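HENSKA, February 23, 2019 – The Llorente Street Community Kitchen will open its doors to home cooks this May, and everyone who has ever looked at a half-full pot of soup and wondered what on earth to do with it is very warmly invited to come along. The new program, called Second Supper, offers free evening classes in planning, cooking and storing meals for the week, and it has been two long and happy years in the making.

The idea began with Olga Benítez, who ran the kitchen's winter lunches and kept hearing the same thing from her guests: they liked to cook, but they were tired by the middle of the week and good food was going to waste at the back of the refrigerator. She asked the families who came to lunch what would help, and 297 of them wrote back, some with recipes and one with a very long letter about beans.

"I read every one of those replies at my own kitchen table," said Benítez. "People weren't asking for anything fancy. They wanted to know how long rice keeps, and what to do with the other half of the cabbage."

Second Supper will run for 8 weeks, with 12 places in each class. Emmanuel Sang will teach soups and stews, and Ainhoa Tejada will lead the evenings on grains, beans and baking. Aprons, ingredients and recipe cards are all provided, and cooks are asked to bring a couple of containers with lids that close well, as there is always plenty to carry home (and the smell on the bus is half the fun!).

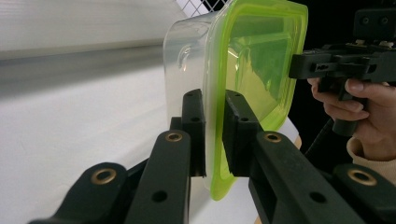

## How to sign up

Places can be reserved at the front desk of the kitchen or at the Alen Library, where the sign-up book sits next to the returns cart. Children over 8 are welcome with a grown-up, and anyone with a food allergy should mention it when signing up so that the teachers can plan the menus properly.

The program is paid for by a gift from Trusen, the family grocery on the corner of Llorente Street, which will also send over the vegetables each week.

"My mother cooked once and fed us three times," said Gianni Marchetti, the owner of Trusen. "I would be very glad to see more of that around here, and I hope somebody saves me a bowl."

Questions about the classes may be put to Anselmo Miranda at the kitchen's front desk, any weekday morning before lunch is served.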